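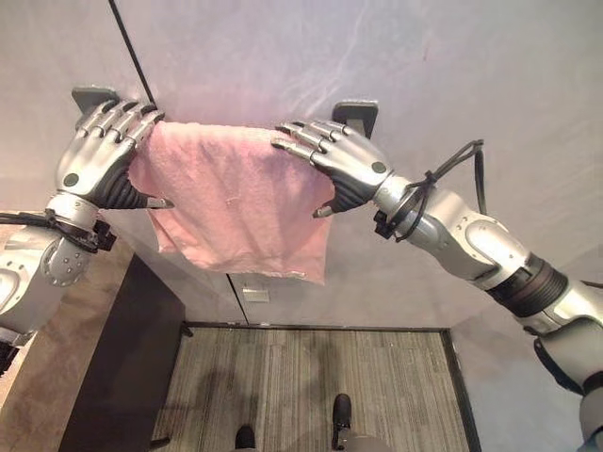 February 2025, Wednesday
Bathroom cell, towel and sink tasks

Spent the morning going through our house rules for the two-arm work with Hằng Đào and fixing the ones that had gone vague. The old sheet dates from August and was written for the kitchen tasks. Half of it talks about pans. Writing down what we agreed so it can go into the Brolleck binder.

Towel task first. The rule used to say "towel is hung neatly." Two people scoring the same episode can't agree on neatly, so that's out. New wording: the towel stays up for 3 seconds after both hands have let go, and no part of it touches the floor. Folds and an uneven bottom edge are fine. If the towel stays up but one hand is still holding cloth, the episode isn't finished and doesn't get scored.

Pressing against the wall. Fingers may push cloth flat to the wall. Knuckles and the back of the hand may not. Operator backs off if the wrist starts to load up, and writes it in the log even if the episode was good. Hằng wants a force number here. I don't have one I trust yet, so for now the rule says "light contact" and has a question mark next to it.

Cables. The ties on both forearms get looked at before power on and again at lunch. Loops at the wrist are allowed but they must clear anything the hand has to pass, and hooks and the faucet are named in the rule now. Anyone can call a stop for a cable. No argument, stop first and talk after.

Feet. Floor person stays behind the base line while the arms are live. Shoes closed at the toe. E-stop in hand, and a pocket does not count as in hand.

Sink side, after the break. We went over the approach to the basin and what counts as a clean start.

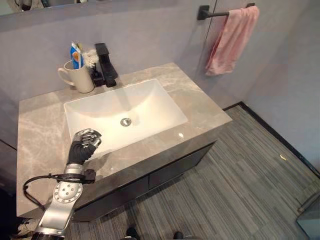
Left hand at the near corner of the basin, fingers curled. Towel on the bar behind.

Rules for the counter:
Hand comes in over the front edge, never sideways across the faucet.
No resting the fingers on the stone between moves.
Mug and toothpaste stay where they are. If either gets bumped, mark the episode and reset by hand with the arms parked.
Nothing with water in it on the counter when the arms are powered.

Husard's checklist has 4 separate sign-offs for a wet area. We kept 2, the covers and the drip check. The other ones are for their own enclosure and don't fit ours. I wrote the reason in the margin so we don't have this talk again in a month.

Labels: Zullodus still takes free text in the result field. Please use pass, fail or void and put the rest in notes. I found "kind of" in there twice.

Open:
Force number for wall contact (Hằng).
Ask Maillard if the hand covers can be wiped with alcohol.
Binder copy of the old sheet needs to come out once this one is typed up.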